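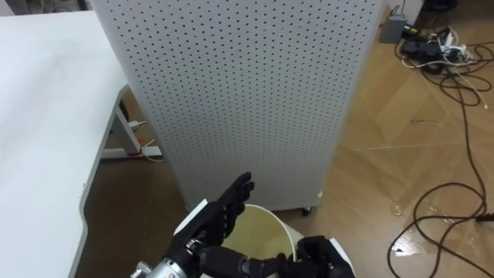 Mixing and Checking Soluble Coolant for a Small Lathe or Mill

By Verena Koller

I love this job! I know that's a strange thing to say about cutting fluid, but a fresh sump of properly mixed coolant makes a small machine feel like a bigger one. Chips come off clean, parts stay cool enough to measure right away, and the whole shop smells better. It takes part of an afternoon, and after the first time you'll do it with the radio on.

I run an Asurmont bench lathe and a small mill that goes up to 4000 rpm, and both get the same mix.

What you need

Water-soluble coolant concentrate (mine is Prevanon)
Clean water, deionized if your tap water is hard
A mixing bucket and a paddle
A handheld refractometer (I have a Devitz with a Brix scale)
A measuring jug
Nitrile gloves and safety glasses
Lint-free rags
A lidded drum for the old fluid

Step 1: Empty and clean the sump

Switch the machine off at the wall and pump or bail the old coolant into your lidded drum. Don't tip it down a drain. Your local waste site can tell you where it goes.

Now get in there with a scraper and rags. The sludge in the corners is where the bad smell lives, and if you leave any behind it will spoil the new batch in no time. Pull the pump strainer too and rinse it out. Dong-geon Moon, who taught me most of what I know about lathes, runs machine cleaner through the lines before he drains, and I've started doing the same. What a difference!

Step 2: Mix it in the right order

Water goes in the bucket first, then the concentrate, poured slowly while you stir. Oil into water, every time. The other way around gives you a thick, jelly-like mess that won't break up however hard you stir (I made a whole bucket of it once and it was spectacular).

I aim for 7 percent. That suits the mild steel and aluminum I cut most, but check the sheet for your own concentrate. By volume, that's 7 parts concentrate to 93 parts water. Keep stirring until the color is even all the way through. 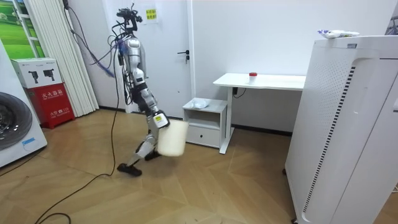

Spare coolant is worth mixing while you have everything out. You'll lose water to evaporation and some fluid to drag-out on the chips, and having a top-up ready means you won't be tempted to splash in plain water. I make mine up weaker than the main batch, at 3 percent, so the sump drifts back to where it should be. For storage, I like a rectangular plastic jug along the lines of the white one in the photo. Slightly translucent plastic gives you a fair idea of how much is left, and straight sides sit nicely against a wall. Write the strength on it in marker, put the cap on tight, and give it a good shake before you use it.

Step 3: Check the strength

Zero the refractometer with a drop of plain water, wipe the glass, then put on a drop of your mix. Close the cover, hold it up to the light, and read where the line falls.

Now multiply by the factor on the concentrate's data sheet. People miss this! The Brix number isn't the percentage unless the factor happens to be 1.

If the line looks fuzzy, there's probably stray oil in the sample. Skim the surface and take another from lower down.

Step 4: Fill and run

Pour the mix into the sump, put the strainer back, and run the pump with the spindle off. Watch the nozzle until the flow is steady, then check the hose fittings for drips. Take one more reading from the nozzle, as any rinse water left in the lines will have thinned things a little.

Keeping it fresh

Skim off floating way oil whenever you see it. Run the pump for a few minutes even in weeks when you aren't cutting. I write every reading in a notebook by the machine, and a slow climb in the numbers tells me it's time for the top-up jug.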